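Grondon method

The Grondon method is a procedure for robotic insertion and removal of computer components in which the contact phase of the task is handled by a learned correction policy and all other motion is handled by a conventional planner. It was developed by Hubert Sikora at the Jabłońska laboratory and first described in a technical report dated Monday, October 5, 2020. The name is taken from the software package in which the procedure was originally implemented.

The method belongs to the family of residual policy approaches. A nominal trajectory is computed from known part geometry, and a trained network adds small changes to that trajectory when the part is close to its destination. It is used mainly for parts with tight clearances and limited tolerance for side loads, including processors and memory modules.

Background

Placing a component on a motherboard inside a closed-in chassis differs from the standard peg-in-hole problem in several ways. The approach direction is restricted by the case walls and the drive bay. Cables shift between trials and are not part of the geometric model. The board itself flexes slightly under load, so that the measured contact force does not rise as sharply as it would against a rigid surface.

Earlier work at the laboratory used a spiral search, in which the part is pressed lightly against the board and moved in a widening path until it drops into place. The search was reliable for memory modules on an open bench. It was judged unsuitable for processors, where sliding contact can damage the socket, and it was slow inside a case.

Setup

The procedure assumes a robot arm with a two-finger parallel gripper, a camera mounted at the wrist, and a force-torque sensor between the wrist and the tool. The wrist camera moves with the gripper, so the fingers occupy a fixed region of every image. In the reference implementation this region is kept in the network input. Masking it was tested and lowered the success rate, apparently because the fingertip position gives the network a stable reference for judging distance.

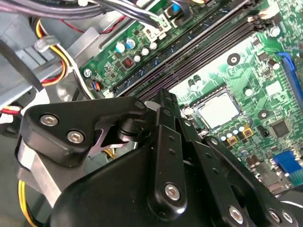
Lighting is not controlled beyond ordinary room light. Metal heat spreaders and bolts produce highlights that change with the pose of the arm, and the training images are varied in brightness and contrast to make the network less sensitive to them. No markers are placed on the board or on the chassis.

The chassis pose is estimated once per trial from a short scanning motion. The estimate is accurate to within 3 millimeters in the plane of the board, a larger error than the parts can tolerate, and the remaining error is left to the correction policy.

Procedure

A trial is divided into a transport phase and a contact phase. In the transport phase, the planner moves the gripper from the pickup location to a standoff point along the insertion axis. The path is checked for collision against a simplified model of the case. Cables are not modeled. If the measured force exceeds a threshold during transport, the arm stops and backs up along the path it has already covered.

In the contact phase, the correction policy receives the current wrist image, the last several force readings, and the nominal next pose. It returns a small offset in position and rotation. The offset is clipped so that the commanded pose can never leave a narrow cylinder around the insertion axis. The phase ends when the force profile matches a stored seating signature or when a time limit is reached.

Removal uses the same structure in reverse order. The policy for removal is trained separately. Attempts to share one network between the two directions gave poor results on memory modules.

Fixture

Parts are presented and returned on a fixture plate mounted next to the chassis. The plate has pockets and rails shaped to hold components in a known orientation, and its position relative to the robot base is measured during calibration. A part taken from the fixture can therefore be grasped without a visual search, and its pose in the fingers is known before transport begins.

The fixture also serves as the source of automatic resets. After a successful removal the part is returned to its pocket, and the next trial can begin without an operator. Sikora described this as the main practical factor in collecting enough data, since manual resets had limited earlier studies at the laboratory to a few hours of operation per day.
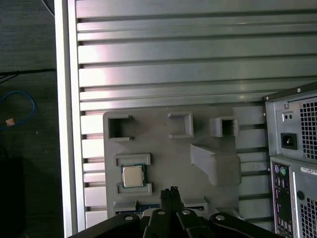
Calibration of the plate is repeated whenever the chassis is moved. The gripper touches a set of raised edges at low speed, and the contact positions are fitted to the plate model. A poor fit is reported as an error, and the run is not started.

Results

The original report covers 2,686 trials. The correction policy completed 86 percent of insertions on the first attempt. Up to 2 further attempts were allowed after a retreat to the standoff point, and most of the remaining trials succeeded within that limit. The report does not give separate figures for each type of component, an omission that has made comparison with later work difficult.

Failures were grouped by cause. The largest group involved slip of the part in the fingers during first contact, after which the assumed grasp pose was no longer valid. A smaller group involved cables caught between a finger and the board.

Variants

Dunitik is a later version, released in December, that adds an estimate of part slip to the network input. Jerkier replaces the clipped offset with a variable stiffness command and is intended for arms with joint torque control. Both keep the division between transport and contact and can be run with the original fixture plate.

See also

Residual policy learning
Peg-in-hole problem
Compliance control
Visual servoing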